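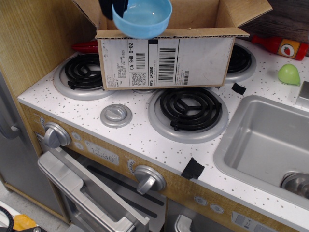 The bowl at the box, play kitchen station, Peltness Robotics Club

How to Set Up and Record a Bowl-to-Box Task

Posted November 27, 2018

These instructions are for club members who have finished the arm safety session and can already jog the arm with the hand controller. If you have not done both, start with the Gosard arm page and come back.

The task is simple to describe. The arm picks up the plastic bowl from the counter of the play kitchen, lifts it over the stove, and puts it in the open cardboard box. Each run is called an episode. A full set for the Wovero project is 100 episodes, split between pairs of students. You do not have to finish a set in one meeting.

What you need

The play kitchen, in its usual spot next to the arm
The light blue bowl
One cardboard box with the flaps still on
Black tape
Two or three toy food items
The club laptop with the recorder program installed
A notebook page for your pair

Step 1. Check the arm before you turn it on

Look at the cable along the arm and make sure it can move freely. It should have enough slack for the arm to reach the far side of the counter. Check that the zip ties are tight but not pinching anything. Open and close the gripper by hand only if the power is off.

Turn on the power supply, then the laptop, then start the recorder. If you start the recorder first it will not find the arm, and you will have to close it and open it again.

Step 2. Place the box

Set the box across the back of the stovetop with the opening facing up. Fold all the flaps outward. A flap that stands up or leans in will catch the rim of the bowl, and that is the most common cause of a failed episode for new pairs.

Any shipping box of a similar size will do, and you can leave the label on. Do not swap boxes in the middle of a set. If the box gets crushed, write down the episode number where you replaced it.

Step 3. Place the bowl and the other items

The bowl starts near the front edge of the counter. Leave the toy food on the right side by the sink. It is there so that the counter does not look the same in every set, and the arm should not touch it.
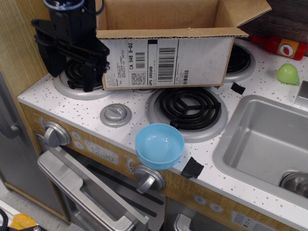 Move the bowl a little between episodes. An inch or two in any direction is enough. If every episode starts from the same spot, the program will learn the spot and miss the bowl as soon as someone bumps it. We lost most of a January set this way and had to record it over.

Keep the bowl right side up. Upside-down starts are a separate task with their own folder.

Leave the black tape on the counter where it is. If a piece starts to peel, press it down between episodes. If it comes off completely, stop and tell whoever is running the meeting.

Step 4. Move the arm to the start position

Press Home on the controller. The arm should stop above the counter with the gripper open. If it stops anywhere else, press Home once more. If it is still wrong after the second try, power down and go through the checklist in the Cisneros binder on the shelf.

Step 5. Record the episode

One student drives and the other runs the laptop. Switch every 10 episodes or so. Tired drivers make jerky motions, and jerky motions end up in the data.

The driver says "ready." The laptop person presses Record and says "go."

Lower the gripper until one finger is inside the bowl and the other is outside. You are grabbing the rim, so come down at an angle. Going straight down on the middle of the bowl pushes it around the counter.

Close the gripper and wait for the fingers to stop moving before you lift.

Lift first, then move back. If you do both together from a low position, the bowl can drag over the front burner and twist in the grip. The bowl will usually tilt once it is off the counter. A tilt is fine as long as the grip holds.

Bring the bowl over the box, lower it until it is just above the opening, and open the gripper. Raise the arm before you return to the start position so the fingers clear the flaps.

The laptop person presses Stop when the arm is back at the start. 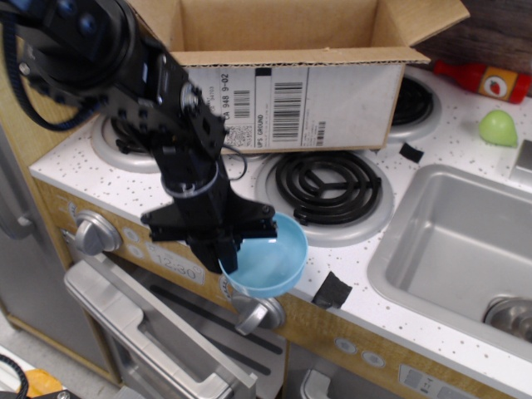 Step 6. Mark the result

The recorder asks for a result after each episode. Choose Success if the bowl is in the box and the box is still on the stovetop. Choose Fail for everything else, including a bowl that landed on a flap. Keep the failed episodes. We use them too.

If a person reached into the work area while recording was on, choose Discard.

Step 7. Save and back up

At the end of your turn, press Save Set and wait for the green message. Copy the folder to the club drive. The folder name is the task name, your pair number, and the set number, with dashes and no spaces. Pair 38 recording its second set would use bowl-box-38-2.

Write the first and last episode numbers on your notebook page, along with anything that changed during the session.

Common problems

The gripper slips off the rim. Come in lower before you close. Wipe the inside of the fingers with a clean cloth if it keeps happening.

The arm pauses in the middle of a move. The laptop is probably low on disk space. Move your old sets to the drive.

The box slides when the bowl touches it. You are lowering too far. Let go sooner.

The recorder shows 1000 frames and stops. That is the limit for one episode. Mark it Fail and try to move more directly on the next one.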